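Source desk notebook, July
Sellico reader, chronicle section

8:15 am. Picked up where the last entry stopped, at the second Cundetti transcription. Still not happy with it. Whoever keyed it expanded every abbreviation silently, so no way of telling which "city" is really in the manuscript and which is a guess from a squiggle. Going back to the scans for the whole siege narrative. Slow but I don't see another way.

Rule for this volume, writing it down again as it keeps slipping: expansions in italics, guesses in square brackets, anything we can't read gets three dots in brackets and a note. No silent fixes, including the obvious ones. The chronicler writes "Selico" and "Sellicho" and once "Zelico" and they all stay. Modern form only in our headnotes and the index.

Numbers for the army. The Cundetti text gives 2,000 horsemen at the river crossing. Montoya abridgment has 300. Same passage, nearly same wording either side. My first thought was a copying slip but the numerals don't look alike in either hand, so it's more likely the abridger didn't believe it and cut it down. Or had another source in front of him. Headnote should give both and say we don't know. The draft jacket copy says "thousands of horsemen thundered down on the walls" and that has to go. Thundered is nobody's word but ours and neither text has them at the walls, they're at the river.

While on jacket copy: also want "for the first time in English" checked. There is that old partial translation of the Montoya abridgment, bad, leaves out the famine and all of the tax material, but it is English and it is first. "First complete" would be ok. Emailed the press. No answer yet.

9:50. Clinel crashed on the footnote merge again. Lost the last batch, not the file. Same pattern as before: it chokes when a note contains another note's number in plain text ("see note 25"). Workaround is to type the cross reference as a field and let it fill itself in. Have now done this for the siege chapter, not for the treaty or the letters. Whoever opens the letters next please do it BEFORE merging. Save under a new name first.

Also Clinel is still flattening the small caps in the witness sigla. Turned them back by hand on the opening pages only. Will ask if the typesetter can do it by style at the end, seems silly to do by hand and have it eaten every merge.

10:30. Translation questions from the siege text, in no order:

- the word we have as "garrison." In the chronicle it covers soldiers plus families plus the bakers, pretty clearly, as they are all listed right after. Garrison is wrong to an English reader. "Those inside the castle"? Clumsy, but right. Changing it everywhere, then will read aloud and see.

- "infidels." Both sides use a word like it for each other and the old translation only kept it going one way. Ours must be even. If it's in the text we translate it, both directions, same English word. Note at first occurence and then leave it alone.

- the speech before the surrender. Set piece, lifted in large part from an older speech in a different book, a different siege. I knew I'd seen the bit about mothers and wells. Footnote the borrowing. Does not mean no speech was made, only that this isn't a record of it. Keep the footnote short, the temptation is to write an essay there.

- "on the feast" with no feast named. Cundetti editor supplied one in his margin without evidence. Leave unnamed.

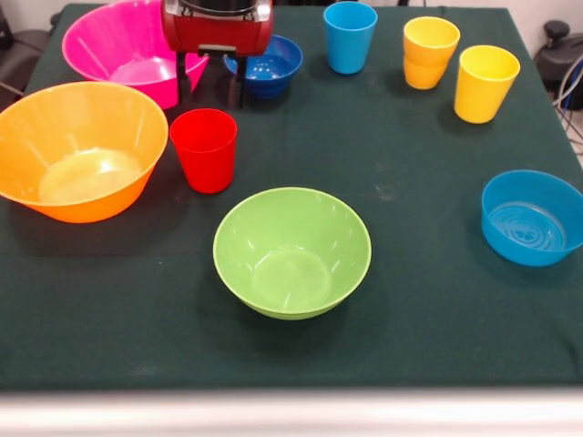
Pink bowl, back left, on the green cloth.

11:40. Letters. The merchant's letter home is by far the best thing in the volume and it sits at the very back where people won't get to it. Proposal: move it up directly after the siege narrative. He was in the city, or says he was, and his complaint is the price of lamp oil and that his partner won't answer him. Horsemen get one line. Reads very well against the chronicle, which has prices nowhere and horsemen everywhere. Students will get the point without a headnote telling them.

Problem with moving it: the page references in the introduction were all done by hand. Ugh. Do it anyway, now is the time, later it costs money.

Dating of the letter. He gives a month by harvest ("when the barley was in") and no year. The catalog puts it in the siege year on the strength of the lamp oil. Lamp oil was probably expensive in other years too. I'd put "undated, traditionally placed with the siege" and let it be. The intro currently says flat out it's an eyewitness account of the siege. Soften.

12:20 pm. Lunch, and read the treaty text over it. Two versions again, naturally. The long one has the clause about keeping the existing houses of worship, the short one doesn't. There's an old quarrel over this, one camp says the clause was added later to protect a claim, the other says it was cut later to deny one. I went looking for something in the language to settle it and found zip. The formula is standard, could have been written at either date. Print both on facing pages, same type size. The draft had the short version in an appendix in small type, and that's taking a side without saying so.

Facing pages will push the section over. We were allowed around 100 pages for documents and were tight before. Candidates for cutting: the genealogy (nobody will read it, and it's available in the Cundetti edition for those who want it), or the second half of the pilgrim's account, all inns. I like the inns. Cut the genealogy.

1:45. Map. The river on the draft map runs on the wrong side of the lower town. Modern course, it looks like, traced off a road map. The merchant says he crosses water to get to the market and on our map he'd be walking dry the whole way. Old course is described in the Montoya text, vaguely: below the tanners, past the gate with the fig tree. Can't draw a line from that. Ask for dashed line and "approximate." And take off the little crossed swords, please. We don't know where the fighting was, see above re river vs walls.

Permissions: scans from the Sellico town archive cleared for print, NOT for the web sample. So the free sample chapter on the site can't use the folio with the red initial. Swap in the plain one. Chased the archive about it once already, will try once more and then quit.

2:30. Reading aloud, siege narrative from the top with the new wording. "Those inside the castle" gets tiresome by the third go. Trying "the castle people." Better in the mouth, a bit like a fairy tale on the page. Leaving it for a day.

"Infidels" both directions reads rough, as it should.

Sentence lengths in the translation still too even. The chronicler does these endless and-and-and sentences then a four word one. We've been chopping the long ones into neat pieces and he comes out sounding like a newspaper. Put the ands back in the famine passage as a test, and it's much closer, you get out of breath like you're meant to. Would like a second opinion before doing the lot. Test version is in the shared folder, named famine_ands.

3:15. Index. Started a list of headings so we don't repeat the mess in the last volume, where one people had three entries under three names and another had none at all. Groups indexed under what the sources call them with a see-reference to the modern term. "Massacre" as a heading only where a source describes one, and then with the source named in the subheading. Same for "conversion," same for "tribute." Women: the last index had a single heading "women" with a string of pages. Useless. The widow who holds the bakery lease gets her own line, she's in three documents.

Still open:
letters need fields put in before any merge (see 9:50)
intro page refs after the move
press on "first complete"
map corrections, send with a sketch
check the Cundetti margin for other feasts he made up
castle people, yes or no
somebody took the good magnifier out of the scan drawer, please put it back

Stopping 4:10. File saved as siege_clean_new, ignore siege_clean_final, that's the older one.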